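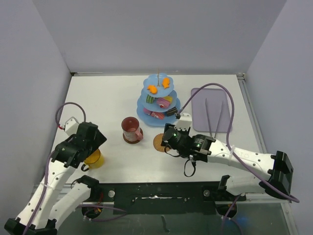
Light blue three-tier stand with toy pastries on the middle tier.

Jurkorwood to open tableware hire and washing depot in Dovstead

DOVSTEAD, Jul 8, 2026 – Jurkorwood, the catering equipment hire firm, will open a depot in Dovstead for the hire, washing and storage of afternoon tea tableware. The depot will serve tea rooms, village halls, hotels and event caterers. Bookings are open now for collection from the start of next month.

The site combines two services which the company has until now run from separate addresses. Crockery, cutlery and serving stands will be stored on the ground floor, next to the wash line. Linen will be held upstairs in a dry store with its own goods lift. Items returned before noon will be washed, checked and put back into stock on the same day.

The wash line handles 1000 plates an hour on a two-stage cycle: a detergent wash, followed by a hot rinse. Plates leave the line on racks and pass through a drying tunnel, so no cloth drying is needed. Cups are washed upside down in divided racks of 20. Tiered stands are taken apart before washing. The plates go through the line with the flat crockery, and the rods and fixings are cleaned by hand and checked for wear at the thread.

"Stands are the slowest item we handle," said Waltraud Hofstetter, operations manager at Jurkorwood. "A plate takes seconds to check. A stand has to be taken down, washed, inspected, put back together and tested on a level surface. At the old address that work shared a bench with glassware and held both of them up. It now has a bench to itself."
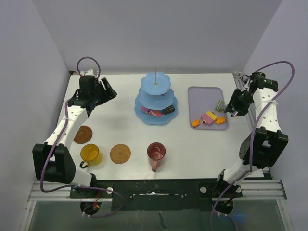

Customers may hire by the piece or by the setting. A standard setting consists of a cup, a saucer, a side plate, a teaspoon and a pastry fork. Teapots, milk jugs, sugar bowls and stands are added according to the number of guests at each table. Settings are packed in stackable crates with a printed contents list inside the lid. Crates should be returned with the same list and need not be rinsed, but food waste and tea leaves must be removed.

Stock at opening will include two ranges. Sirnska is a plain white range with a rolled edge, intended for high-turnover use. Phùng is a lighter range with a narrow foot and is supplied with matching stands. The two are not designed to be mixed, as the saucer wells differ in width and Sirnska cups do not seat correctly on Phùng saucers.

Breakages will be charged at replacement cost, listed on the order form. Chips under 2 mm on the underside of a plate are treated as fair wear and are not charged. Chips on a rim or drinking edge are always charged, and the piece is withdrawn from stock.

Jonas Bachmann, who manages customer accounts, said that existing customers would keep their current rates until January. "Account numbers and order forms are unchanged," he said. "The collection address is different, and the cut-off for changes to an order moves to 96 hours before collection."

Delivery will be available within the Dovstead area on orders of 20 settings or more. Smaller orders are for collection only. Vehicles should enter by the rear yard, where there are two loading bays. The front entrance has a step and is not suitable for trolleys.

Notes to editors

Jurkorwood hires tableware, linen and serving equipment to the catering trade. It does not supply food or staff.

Price lists and range sheets are available from the company on request.

Press contact: Edgardo Ambrosio, Jurkorwood, Dovstead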